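How to ease your crew into working with robots

When Ernine brought automation into our laundry room, I figured the job would just get quieter. Nope! My day changed completely, so here's what I'd do again.

Start with one small chore. We picked moving baskets (boring, I know) and gave it 20 shifts.

Next, let the people who do the chore teach it. Jennylyn wore the shoulder straps first and had opinions by lunch. 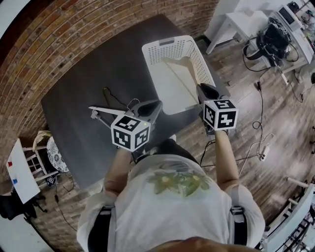
Then write her opinions down, and put teaching hours on the schedule as real work, with a break after every 51 minutes.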